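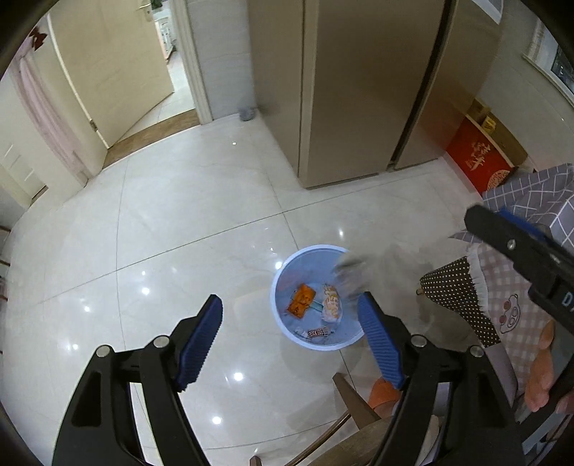

Drinora is looking for people in and near Wurkerthorpe to help us find out whether the new grip pads are any better than the old ones. The supplier says they are. We have read what the supplier says and would like to see it happen on a kitchen floor. Most of the jobs on our list are dull ones, and we chose them for that. Putting a thin plastic bag or a sweet wrapper into a small round bin sounds like nothing much, but you do it with a pair of black jaws and ribbed blue pads in place of your fingers, and film packaging is where we think the claims will start to look thin. You can do a fair number of the jobs sitting on a chair in your slippers.

What we are comparing

There are two sets of pads, the ribbed ones and a smooth set, and three camera positions. You will use the same hand-held grippers throughout and we will swap the parts between rounds. Please don't try to guess which set we would like to win. Genowefa Zalewska, who runs the trial, would be quite pleased if neither did, as she argued against buying them.

We are also trying out the Sekex controller, which takes the recordings and tries to repeat them on a bench arm. It managed well with wooden blocks. So does almost everything, and we don't put much weight on it. Bags, wrappers, socks and half-empty packets are another matter, and those are what you will be handling.

Who we want

Anyone over 18 who can hold a tool in each hand for a few minutes at a stretch. You don't need to know a thing about robots. People who have used grippers before are welcome, but please say so when you write, as we keep those results apart. Left-handed people were badly missing from the last round and we would be glad to hear from more of you.

We would rather not have anyone who is keen to be kind about the equipment. If a pad slips, let it slip, and don't go back and tidy up the attempt. The last trial gave us more than 300 recordings, and a good part of them were no use to us: people had quietly learned to help the gripper along with a knee or the edge of the table.

What it involves

One visit on a Saturday, either at our rooms in Zawadzka House or in your own home if you have a hard floor and decent light. Home visits are better for us. Rooms set up for testing flatter the cameras, and we have been caught out that way before. Wear what you normally wear about the house. An apron is fine.

You will be paid for the full visit even if the kit breaks down, and it may. Travel is paid on top. Lunch isn't included.

The recordings will show your hands, your clothes and whatever is in the room. Move anything you don't want seen before we start. We will go through the consent form with you at the door, and you can stop at any point and still be paid.

What you won't get is a promise that this leads anywhere. If the pads do badly they go back in the box and we will say so in the write-up, which every participant can have a copy of.

How to apply

Write to Mpho Naidoo at the Drinora office with a few lines about yourself, which hand you use and what sort of floor you have. No CV, please. Places for October are filled in the order that people write in.

Contact Drinora, Zawadzka House, Wurkerthorpe | © Drinora | Back to top

Recent items
Camera on the wrist or camera on the jaw: notes from the spring trial
Part-time bench technician wanted
Why we stopped testing with wooden blocks
Sekex controller: first impressions, mostly poor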